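Come and have a go: Fanico opens its doors at Gbeho

Sep 26, 2025 – Gbeho

We've just had our second open day at the Gbeho workshop and I'm still buzzing, so forgive me if this release runs on a bit. We let 52 people in through the side door, gave them tea, and then let them loose on the hand-held grippers we use to teach robots how to handle cloth. I've worked at Fanico for nine years and I can't remember a louder afternoon!

If you came to the first one in July, you'll know we mostly talked and you mostly listened. You told us (quite firmly) that you'd like to do more of the work yourselves. So we cut the slides down to almost nothing and put the time into the tables. You pick up a gripper, you squeeze, you try to get hold of a bit of fabric, and you find out very quickly how much your own fingers have been doing for you all these years.

The work is part of Prosex, our project on everyday household handling, which we run with our friends at Gruvuvham. They look after the software side and brought 23 of their own people along, most of whom had never held the tool before – they'd only ever seen what comes out of it. Prosex has 3600 recorded handling sessions so far, and cloth is still the thing that gives us the most trouble. It folds, it slumps, it never lands the same way twice.

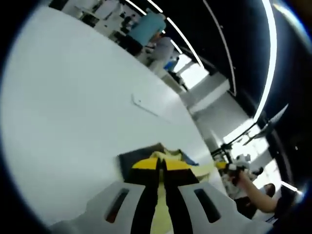 Hands-on at the Gbeho open day: the gripper at the table, with pale cloth draped over and beside a dark grey-blue box or fabric bin.

My favourite bit was the questions. One visitor wanted to know if a robot would ever manage a fitted sheet (I can't manage one myself, so I'm no help there). Another stayed at the same table right up until we started stacking the chairs.

We'd love to do it again in the spring, with longer slots and more room for school groups. Entry will be free, as before, and you don't need to know anything about robots to come along. If you'd like a place, or you're a reporter who'd like to try the gripper for yourself, ring the Fanico front desk and ask for the open day list.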